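Robots & Making | Long Reads

The jumper that stopped the line

Folding laundry is a gloriously hard problem for a machine. A shirt has no fixed shape, a sleeve can be anywhere, and a sock inside a trouser leg is practically invisible. So when a small workshop in Lestville let me follow its folding project, Willow, through the spring, I said yes before the kettle had boiled.

Willow learns from people. They work through heaps of clothes with hand-held grippers, one in each hand, and the recordings become the lessons for the robot arms. By March the team had 1,768 recordings, and the arms could pull a T-shirt from a pile and lay it flat with real charm – there's a little shake at the end that everybody in the room was fond of.

Then came the fault. During a long run one afternoon, the left arm took hold of a knitted jumper, lifted, and kept lifting. The jumper was caught under a heavy blanket. The fingers should have opened once the pull passed the limit, but they stayed clamped, the arm strained against the weight, and a drive belt jumped its teeth. The arm dropped a hand's width and knocked its own stand sideways. Someone hit the stop button and the whole thing went quiet. No one was hurt, as they were all behind the yellow line, but the jumper lost a cuff.

What followed was my favourite part of the whole visit. They pulled the log apart that same evening and found that the grip sensor had gone on reporting a light hold for 11 seconds while the motor current climbed and climbed. Two parts of the machine were telling different stories, and the software had been written to believe the wrong one!

The first repair was simple. If the current and the sensor disagree, the fingers now open and the arm stays put. The second was slower and much more fun to watch. Hardly any of the early recordings dealt with knitwear in a proper tangle, so back they all went to the heap.

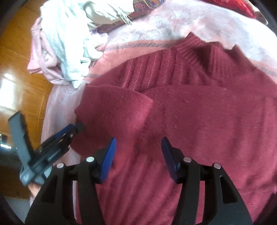

The new lessons include giving up, which the old ones never did. If a sleeve won't come, you let go, shift whatever is on top and try from another side. It took 83 fresh recordings before the arms began to do the same, and the first time one of them let go of a snagged cardigan and went for the blanket instead, there was a cheer you could have heard in the car park.

There are still snags. Ribbed collars slip, fleece hides everything beneath it, and the belt now gets checked every 8 hours of running, a chore that falls to whoever made the last round of tea. The yellow line has moved back a good stride as well, and it's staying there.

Words: Plemetti Baldursdóttir

Contact us | Write for us | All articles © their authors | Back to top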